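# 牙刷囤货，先别急着信那些窍门

网上关于牙刷收纳的窍门，我试过不少，多数经不起用。隔几天就有人推荐什么真空罐、消毒盒，价钱比牙刷还贵。下面几条是我家还在照做的，其余的都扔了。

**消毒盒**：Cuiping Jiang 送过我一个 Lulon 的，带盖，说是能杀菌。杀没杀我看不出来，盒底积水倒是看得清清楚楚。现在那个盒子装橡皮筋。牙刷用完甩干，头朝上插在杯子里，敞着放，够了。

**开水烫刷头**：不建议。我烫过两把，刷毛都歪了。温水冲干净就行，牙膏渣卡在根部的，用拇指顺着毛拨一拨。

**三个月一换**：大体同意，但别死守日历。刷毛往外翻了就换，刷得用力的人可能两个月就得换。换下来的刷窗槽、水龙头根部，刷完就丢，别再攒一抽屉“以后有用”的旧牙刷。我攒过，没用上。

**备用牙刷怎么放**：别买专门的收纳盒。找个浅纸箱，中间插一块硬纸板隔成两格，软毛一格，硬毛一格，包装竖着放，印字的一头朝上。平着摞最烦人，要拿底下那支就得全翻出来。纸箱别放浴室，潮气一熏，纸板先软掉，放走廊柜子里就好。

**打折时囤多少**：看到“特价”两个字先别伸手。
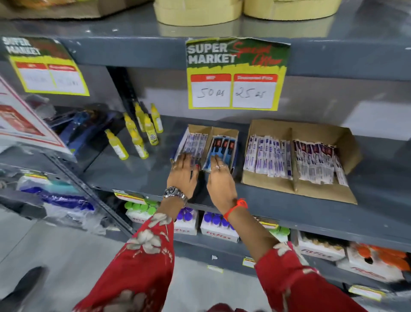
标价牌上写的原价，我一向只当参考，有的店那个数从来没按它卖过。真要比，就比自己上回付了多少钱，小票拍张照存着，比什么会员提醒都管用。再算家里人头，一人备两支，多了没意义。刷毛放久了会不会变硬，说法不一，我没测过，也不想为了省几块钱去测。

还要看包装。塑壳裂口的、封口翘起来的，再便宜也放回去。多支装不一定比单支划算，除一下就知道，手机里有计算器。颜色尽量挑不一样的，家里人多的话，省得早上拿错。颜色实在一样，就在柄尾缠一圈橡皮筋，Lulon 盒子里有的是。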